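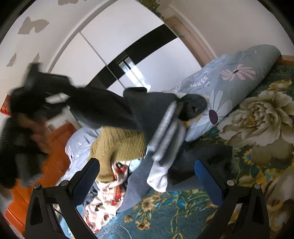 Customers and menders keep leaving together after the first job. Do I fight it?

Forum: Marketplaces and Platforms > Growth and Pricing
Thread started July 2024

hemline_pat
Hi all, long time reader, second post ever (the first was me asking how to change my username, so be kind).

I run Jurine, which is a small marketplace for clothing repairs and alterations in Hurnbridge. You book a mender, you drop off your coat or whatever it is, you pay through us, we keep 17 percent and the mender gets the rest. We have 113 menders signed up and I'm really proud of that, because I recruited a lot of them by walking into dry cleaners and church halls and talking until somebody gave me a phone number.

My problem is the second job. First bookings are fine, they grow every month. Then the customer likes the mender, the mender likes the customer, they swap numbers over the counter, and I never hear from either of them on that relationship again. I know it's happening because the menders tell me! They're very nice about it. One of them thanked me for sending her so many regulars.

My co-founder Uthai Thaweesak wants to hide phone numbers, route all the messages through the app, and put a clause in the mender agreement with a penalty if they take a customer off the platform. I hate this idea but I don't have a better one, and we've been going around in circles on it long enough that we agreed I'd go ask people who've been through it. So what did you do?

gridlock_ray
Hide the numbers. Do it this week. I ran a home tutoring marketplace and we were soft about it for the whole first year, and by the time we got strict everybody was used to doing it the other way and we looked like the bad guys. You're spending money to make that introduction. If you give away the result you don't have a business, you have a very expensive phone book.

Your co-founder is right. Sorry.

tolliver
Gonna disagree with Ray pretty hard. Pat's customers physically walk in and hand over a garment. You can't mask a phone number between two people who are standing in the same room having a conversation about a zipper. All the masking does is annoy the ones who were playing by the rules.

The question I'd ask is what the mender gets for your 17 percent on job number five. On job one it's obvious, you found the customer. On job five, what are you doing for her?

hemline_pat
tolliver, ouch, but okay. On job five she gets the payment handled, and the booking calendar, and I guess me, if something goes wrong. We had one dispute over a wool skirt that got shrunk and I paid for it out of our pocket. Apart from that, not a lot. The calendar isn't even ours, it's Kenau with our logo on top.

gridlock_ray
Standing in the same room didn't stop us. Tutors sit at the kitchen table with the parents. You don't need masking to be airtight, you need it to be a small nuisance to go around you. Most people are lazy. I'm lazy! If rebooking is one tap and the other way involves texting and finding cash, a good share of them will tap.

And the clause matters even if you never enforce it. It tells people what the deal is.

marguerite_dl
I'm on the other side of this so maybe useful. I'm not a mender but I do dog grooming and I've been listed on three different platforms over the years. The one with the penalty clause is the one I cheated on the most. I signed it, rolled my eyes, and handed out my card to every single owner. The one I never cheated on charged me the full fee for a new client and then a tiny fee for that client's repeat visits, and I was happy to leave those on there because the reminders went out automatically and people didn't no-show.

It felt fair, that's all. They found me the dog, I paid for the dog. After that I was paying for the reminders.

hemline_pat
"I paid for the dog" is going on the wall.

Okay so this is the split fee idea. Uthai and I did talk about it once and he did the spreadsheet and it scared us both. If I drop the repeat fee to something small, and right now I'm collecting almost nothing on repeats anyway, then I guess I'm only giving up money I don't have? But he thinks some people are still rebooking through us at the full rate and we'd lose on those.

tolliver
How many are rebooking at the full rate? You must have that number. It's the only one that matters here and you haven't said it.

hemline_pat
I have it but I don't trust it. Kenau treats the same customer as two people if they use a different email, so our repeat count is a mess. I'm cleaning it up by hand with a pot of coffee.

plinth
Consultant hat on, apologies in advance. I'd draw the whole thing out on a big sheet before touching the price. Menders on one side, customers on the other, and every time something passes between them (a message, a coat, money, a complaint, a review) you draw a line. Then color the lines that go through you. In my experience people find that their platform touches the first two and then goes quiet. Where it goes quiet is where people leave, and it's where you could build something they'd want.

I did this with a team at Mahawong last year. They match small caterers with offices. They were certain their leak was the fee, and when we drew it the leak was invoices. The offices needed a proper invoice with a purchase order number on it, the caterers hated making them, and so whoever made the invoice owned the relationship. They started making the invoices. I'm not saying it's your answer, menders and walk-in customers probably don't care about invoices at all, but there'll be something.

gridlock_ray
With respect, I've sat in those workshops, and there's a lot of sticky notes and then somebody still has to decide the price. She's bleeding now.

plinth
Ray, it takes an afternoon and a sheet of paper. I'm not selling her anything.

gridlock_ray
Fair enough. I've been burned and it makes me grumpy.

oskar_b
Question for Pat. When a customer leaves with a mender, do they come back to you for a different kind of job? Like, she does my pants hems but she doesn't do leather, so I need a leather person. If they do, then I wouldn't be so worried about leakage. You'd be the place people come to find the next mender, and you charge for the finding. A lower fee on repeats or even zero could work.

hemline_pat
Oskar, yes, some! Leather and knitwear especially. Knitwear is funny because hardly any of our menders want it, so the few who do are booked solid and they're the most loyal to us too, I think because the customers come from all over and don't live nearby. The ones who leak the most are doing plain hems and zippers with people from the same neighborhood. I hadn't lined those two things up until I typed that.

tolliver
There you go. That's your drawing, plinth style. Cheap, frequent and local will always leak. Rare and fiddly won't. I'd go easy on the first kind and put the effort into the second.

gridlock_ray
But the cheap frequent stuff is the volume. What's the target, Pat? Do investors want bookings or do they want revenue?

hemline_pat
No investors, just a small local loan and my savings. The target we set ourselves was 1,000 completed jobs through the platform in a single month, and we're a good way off. And yes, Ray, if you count only jobs we process, then letting the hems go makes that target look silly. Maybe it's the wrong target. Uthai picked it because it was round.

marguerite_dl
Can I put in a word for not making the menders feel watched? Whatever you do. You said you recruited them by talking to them in person. They'll talk to each other too. If one of them gets a stern email about a customer's phone number, everybody will know by lunch.

hemline_pat
Marguerite, I think that's my gut feeling put better than I managed with Uthai. I showed him the thread, by the way. He says hello, he says Ray is a wise man, and he says he still wants the clause.

gridlock_ray
Tell him I said hi back.

oskar_b
Could you test it? Pick half the menders, give them the low repeat fee for a month, leave the rest alone. You'd know pretty quick.

plinth
Careful with that one, for the reason Marguerite gave. They talk. If you split them, split by type of work so it makes sense to the people in it. "We're trying a lower repeat fee on hems and zippers first" is easy to say out loud.

hemline_pat
I like that a lot. So here's where we've landed after a long phone call. Hems and zippers go to a 2 percent repeat fee for all of August, which just covers the card costs (and not even that on the tiny jobs). Leather, knitwear and linings stay as they are. Numbers stay visible. Uthai gets a reminder message that goes out to past customers with a one-tap rebook button, which was Ray's laziness point and which I do agree with. The clause is parked. He wanted me to write "parked" and not "dropped."

gridlock_ray
I'd still mask the numbers. But the rebook button will do more for you than the clause would, I'll give you that.

tolliver
Fix the duplicate customers before you start or you won't be able to read the results. Match on phone number if you've got it, people change emails a lot more often.

hemline_pat
On it. I'm up to the letter M.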